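Cómo preparar una tabla de arce para jugar con encajables

Llevaba tiempo queriendo una base en condiciones para las piezas de encajar. En casa acababan siempre en la alfombra, debajo del sofá o dentro de un zapato, y cuando por fin nos sentábamos a jugar la mitad bailaba sobre la tela y se caía. Así que este invierno me puse con una tabla de arce y os cuento cómo la hice, que no tiene misterio ninguno pero sí un par de cosas que yo habría agradecido saber antes.

Lo primero, la madera. Yo la compré en un almacén de Salinas donde venden recortes al peso, y me pasé media mañana dando la vuelta a tablas (el chico del mostrador ya me miraba raro). Buscaba arce porque es claro y los colores se distinguen muy bien encima. En una tabla oscura el azul se pierde bastante, sobre todo por la tarde, con poca luz. Me costó 28 euros, ya cortada en rectángulo, y me llevé la que tenía el dibujo más bonito aunque tuviera algún nudo. A mí los nudos me gustan, y si están cerrados no molestan para nada.

Lo que necesitas:

La tabla de arce, cepillada por las dos caras
Lija de grano 150 y otra más fina para rematar
Un taco de lijar
Aceite apto para juguetes (yo usé el de Ondik, pero mirad que lo ponga en la lata)
Dos trapos de algodón viejos
4 topes adhesivos de goma

Empieza por los cantos. Pasa la lija con el taco inclinado, a lo largo, hasta que puedas recorrer el borde con el dedo sin notar filo. Las esquinas las hago a mano, sin taco, con movimientos cortitos – ahí es muy fácil pasarse y dejar una más redonda que las otras. La cara de arriba se lija siempre a favor de la veta. Si vas en contra te quedan unas rayitas que en crudo ni se ven y que salen todas de golpe en cuanto das el aceite. Me pasó con la primera tabla, una de prueba, y tuve que volver a empezar.

Después quita el polvo con un trapo apenas humedecido, espera a que seque y repasa con la lija fina. El arce levanta un poco el pelo con el agua y ese segundo repaso es el que la deja suave de verdad.

El aceite, poquísimo. Un chorrito en el trapo, extiendes, dejas que beba y retiras todo lo que sobre. Yo di dos manos con un día entero entre una y otra, y luego la dejé una semana de pie contra la pared del lavadero. En la etiqueta de la mía venía el tiempo de curado, y merece la pena respetarlo aunque te mueras de ganas de estrenarla.

Y ahora lo divertido, ¡las piezas! Yo no saco nunca el juego completo. Elijo unas cuantas mezclando formas sencillas, como el cubo, el cilindro o el triángulo, con otras que piden más atención, como el corazón o la estrella. Y procuro que alguna forma se repita en otro color: una estrella roja y una verde dan para un buen rato de conversación. Las reparto por la tabla sin ordenarlas, dejando hueco entre una y otra para que las manos pequeñas las cojan bien.

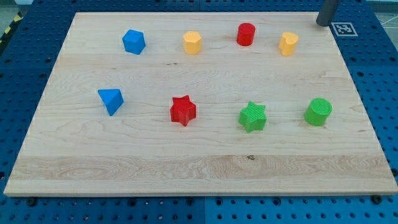

Marisol pregunta en los comentarios si no sería mejor ponerlas ya agrupadas por colores, que su hija se agobia cuando lo ve todo mezclado.

Pues depende del día, la verdad. Si está cansada, empieza con un solo color y añade el segundo cuando te lo pida. Otra opción que a nosotros nos funciona es pedir una cosa concreta («dame todo lo amarillo») y olvidarnos del resto. Al rato cambias la pregunta y buscáis las que tienen puntas, o las que pueden rodar. El cilindro tumbado siempre triunfa, y siempre acaba en el suelo.

Los topes de goma van por debajo, uno en cada esquina y metidos un par de dedos hacia dentro. Sin ellos la tabla resbala muchísimo en una mesa lisa. Los míos son de Pledeck y aguantan bien, aunque uno lo tuve que repegar en julio, con el calor.

Para limpiarla, trapo húmedo y a secar de pie. Nada de dejarla en remojo ni de meterla en el lavavajillas. Cuando la veas apagada, una manita de aceite y lista. Las piezas de plástico las lavo aparte, en un barreño con agua tibia y unas gotas de jabón, y las seco una a una antes de devolverlas a su bolsa.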